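Squaring up a two-arm table without losing your mind

Part 2 of the Roltaven bench build. Part 1 covered the frame, the casters I bought and returned, and the argument over whose hex keys those were.

You will need: a finished frame, a butcher-block top, two arms with their mounting plates, a tape measure, a square, blue tape, and a friend who can hold things still without narrating. I had Zulmira Teixeira, who meets most of those requirements.

Step 1. Find the centerline of the top and run a strip of blue tape along it. Measure twice from each end. I measured once, from the end I liked better, and got to drill a second set of holes.

Step 2. Set both plates on the wood, one by each side edge, and leave the bolts off. Pull a tape corner to corner between them, then the other way. Mine read 617 mm one way and 630 the other, so I had 13 mm of crooked to get rid of. Nudge, measure, swear, repeat.

Step 3. Bolt the plates down in a cross pattern, snug first, tight later. Attach the arms. 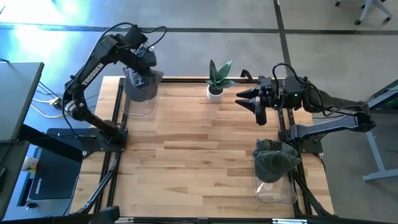
Cable slack is where most of my evenings went. Move each joint through its full travel by hand, power off, and watch what the wiring does at the wrist. Too short and it tugs the connector; too long and it snags whatever you put on the table. Leave enough for a loose loop over the top of the gripper, like the one on the right-hand arm, and try it with the forearm stretched out low as well as folded up high. Test with props you can afford to hit. A clear plastic container with some gray cloth in it is cheap and forgiving. The snake plant at the back is neither, and it stays on the centerline, where I can keep an eye on both sides of it.

Step 4. Power up one arm at a time at the lowest speed your software offers. Keep a hand on the stop button and your coffee on another table.

Step 5. Retighten the plates after nine hours of running. Joaquim Abreu skipped this on his Altberg bench and spent a week recalibrating a camera that was fine.

Part 3 is software. Bring snacks.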